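Posted by Nayeli Correa
June, Clarnell site
Print this thread | E-mail this thread

1/ I work in the returns room at Priltthorpe. We test small things: fans, chargers, power strips. Since June, two robot arms do part of the work at the bench, and people ask me how it is.

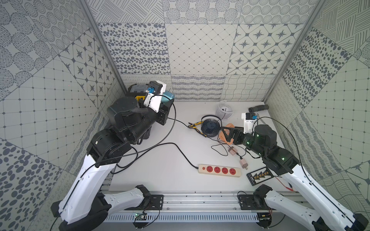 2/ Before, each of us handled 280 items in one shift. Now the room does 410, but my own hands touch fewer of them. I decide more and I lift less. My shoulders are thankful.

3/ It is not all easy. Cables are still the hard part, for the arms and for us. Jhair Zapata spent many evenings on cables only.

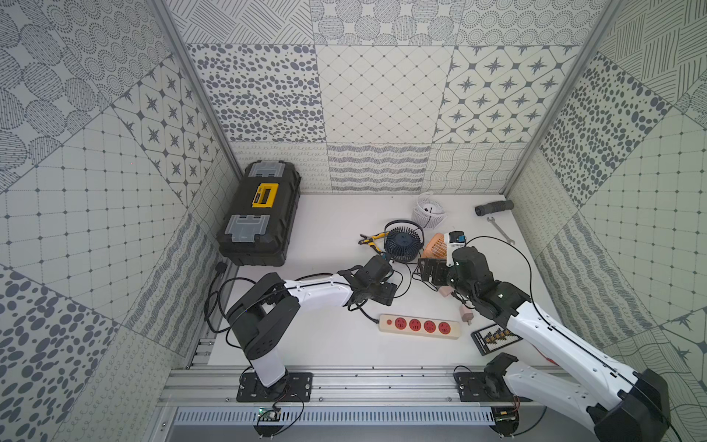
4/ We had a meeting of 30 minutes with Gilberto Cárdenas about shifts. The night shift has 2 people now — before it was four. The others moved to packing. One of them did not want it, and I think this must be said also. 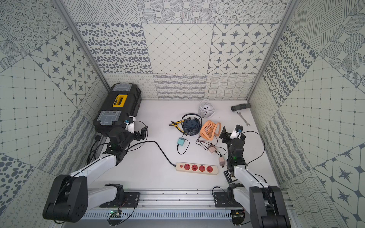

Blue, orange and white fans on the bench, with the power strip in front.

5/ What I miss is the talking. With two persons at one bench you speak all day. Now I look at the arms and I write notes. Yaneth Muñoz asked for a shared break at 10 a.m. — we got it.

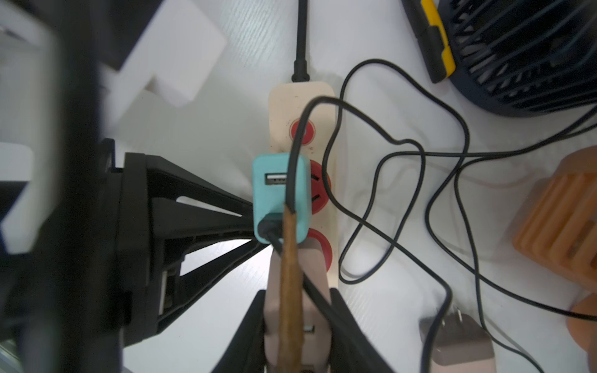 FILED UNDER: WORK AND MACHINES

6/ Plugs and chargers are my subject for next week. I will write again when the training is finished.

Recent threads
Learning the label printer at Alvarado
My first month in returns
Questions about night pay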